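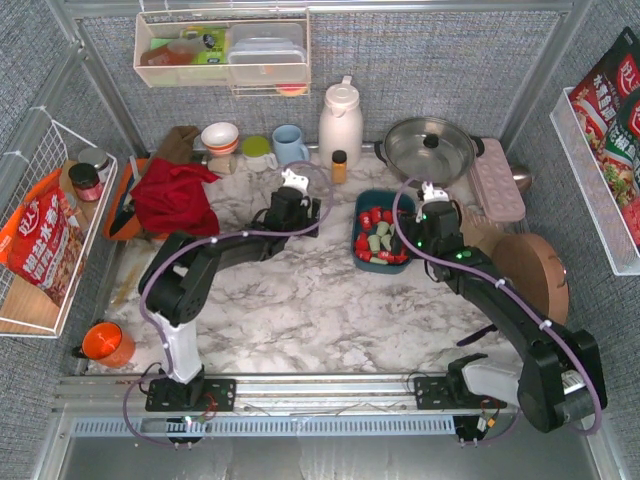

How to Move Your Mobile Game Saves to a New Phone

I got a new phone in October and spent most of an evening trying to get my games onto it with their progress intact. Some came over in a couple of taps. One took three tries and a message to support. So I wrote down what I did, in the order I wish I'd done it, and you can follow along with whatever you play.

Before you start

Keep the old phone. Don't wipe it, don't trade it in, don't let your kid have it yet. Charge both phones and put them on the same Wi-Fi. Then update every game you care about on the old phone, even if it means sitting through a big download. I skipped that with Dodex and the new phone flat out refused to load my save, which had been made on an older version.

Step 1: Find out where each game keeps your save

Open the game's settings and look for a section called Account, Cloud Save or Data Transfer. You'll run into three kinds:

Games tied to your Google or Apple account
Games with their own login
Games that only save on the phone

Jumico is the first kind, and it's painless. Dodex has its own login, but it lets you play for months as a guest without saying a word about it. I had 632 levels cleared on a guest account — yikes.

Step 2: Turn guest accounts into real ones

On the old phone, go to Settings, then Account, then Link. Use an email address you can still get into. Wait for the confirmation message, tap it, and go back to the game to make sure it shows your email where it used to say Guest. Close the game all the way and open it again. If your email is still there, you're good.

Step 3: Force a save

Most games upload your progress when they feel like it. Look for a Sync Now or Upload button and press it yourself. If there isn't one, finish a level, go back to the main menu and leave it open for 5 minutes.
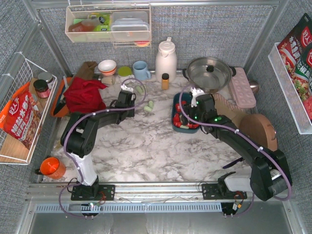
Write down a few things from the old phone before you sign in on the new one. I note my level, my coins and my player ID, and I take a screenshot too. In Jumico I had 1,212 coins, which made it really easy to tell if the right save had loaded. Grab something from your inventory as well, especially in farming or cooking games, where two saves can sit at the same level and hold completely different stuff. It doesn't have to be fancy — a tray with red and green vegetables in it, red peppers included, is the kind of thing you'd recognize right away if it popped up on the other screen.

Step 4: Sign in on the new phone

Install the game, but don't play the tutorial if you can skip it. Go straight to the sign-in screen. When it asks which save to keep, stop and read both! The new phone's save will be at level 1, and picking it can overwrite the good one. Check the level and coins against your notes, then choose the cloud save.

Step 5: Deal with transfer codes

Aka uses a code that you create on the old phone and type in on the new one. Mine was good for 6 hours and worked once. Make it right before you need it, and watch out for the letter O and the number zero. That's what cost me two of my three tries.

If your save doesn't show up

Check that you're signed in to the same account on both phones. Then check the region, if the game has servers. After that, write to support with your player ID and the screenshot. The people at Dreßler got mine back overnight, purchases and all.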